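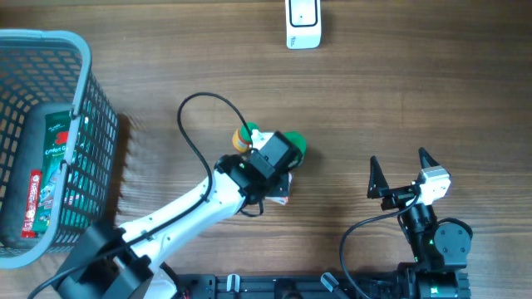
About Treltholm

Home - About - Chores We Test - Reports - Visit - Contact

Last updated: August

Treltholm is a small testing company in Ernwood. We look at one question: can a machine do a plain household or shop job well enough that you would leave it alone and go do something else? We write up what we find and sell the reports to people who are thinking about buying, building or insuring such machines.

We do not build robots and we do not sell them. Some of our clients do, and they pay the same price for a report as everyone else. They get to correct factual errors before it goes out. They do not get to change a grade.

How we started

The company began as a side job inside Kemppainen, a repair and packing firm in the same building. Kemppainen wanted to know if an arm on a bench could take over the sorting of returned goods. The answer then was no, and the write-up ran longer than anyone had planned. Other firms asked for copies. We became a separate company soon after, and there are now 7 of us. Kemppainen still rents us the floor and still sends over boxes of mixed returns when we run low on things to sort.

What we test

Most of our work is tabletop work. Picking small goods up and putting them in a basket is the job we have run the most, and it is harder than it sounds. A bottle lying on its side rolls when a finger touches it. A soft packet folds. A flat, round thing gives the fingers very little to hold. People do all of this while talking on the phone.

We also test folding towels, loading a dish rack, wiping a counter, restocking a low shelf, and bagging at a checkout. Each job has a written setup that we keep the same from one machine to the next. We buy the goods from ordinary stores and replace them when they get too worn to be a fair test.

Two arms are better than one for most of these jobs, mainly the ones with bags and cloth. For simple picking the second arm often adds little and sometimes gets in the way of the first.

How we grade

Our published set stands at 541 graded runs. A run is one attempt at one job, start to finish. If a person has to step in, even to nudge a packet back into reach, the run is marked as helped. Helped runs are listed on their own and never mixed in with the clean ones. We note the time taken, anything dropped and anything damaged.

The time matters more than people expect. A machine that clears a table without a mistake but takes most of the morning may be fine in a back room overnight - it is no use at a checkout.

Where things stand

Short version: some chores, in some places, with the goods laid out kindly. Machines we have tested do well with firm items that have space between them. They do worse when things are piled or touching, and they do badly when an item is one they have not handled before. Cloth is getting better. We would not yet leave any of them alone in a busy kitchen.

We expect to revise this section. It has been rewritten twice already, both times in the machines' favor.

Working with us

Standard reports are sold from the Reports page. If your job is not on our list, we can write a setup for it. The last one we did was for Jarkberg, a hardware supplier that wanted to know about sorting loose fittings into bins. Custom work usually starts with a visit to see how your people do the job now.

Visitors are welcome in Ernwood by appointment. Please write first through the Contact page and tell us which chore you would like to see.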